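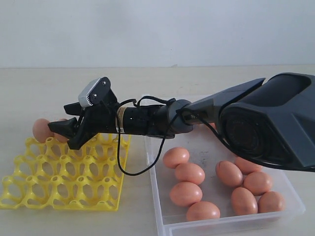
Ticket 1659 - Yellow egg trays, eggs rocking in the cups
Opened by: Gladys Mussa, Etstead packing room
Handled by: Beatrice Kombo, Colari support
Status: Solved

Gladys, 25/08/2020
Hi! We love the new yellow trays, they rinse out in no time and the open lattice lets the cups drain so well. One problem. Our brown eggs from the Magesa hens sit fine in most of the cups, but along the back row they rock and a few have come up with hairline cracks. Same eggs, same people packing. Any ideas?

Beatrice
Great question, and thanks for saying which row! Could you try 3 things for me?
- Put an empty tray on a flat table and press each corner. Does it lift?
- Run a finger around the inside of a back-row cup and feel for a ridge.
- Tell me how you wash and stack them.

Gladys
Pressed the corners and yes, the back left one lifts a little. No ridge that I can feel. We wash in hot water and stack them on the rack over the heater to dry, 6 high.

Beatrice
The heater is my suspect. The plastic softens a bit when it gets warm, and with weight on top the back edge can bow. Good news - you can usually get it back! Lay the tray in warm water for a few minutes, set it on a flat counter with a cutting board over it, and leave it overnight. Dry the others away from the heater, standing on edge.
Also, set the eggs in pointed end down. An egg lowered in on its side can catch on the round posts.

Gladys
Did four trays last night and they are flat as anything this morning!! Packed 100 eggs before lunch, no rocking, no cracks. The old Jalov trays never came back once they bent, so I'm thrilled. Moving the drying rack this afternoon.

Beatrice
So happy to hear it! Closing this one. If a tray still lifts after a second soak, reply here and I'll reopen.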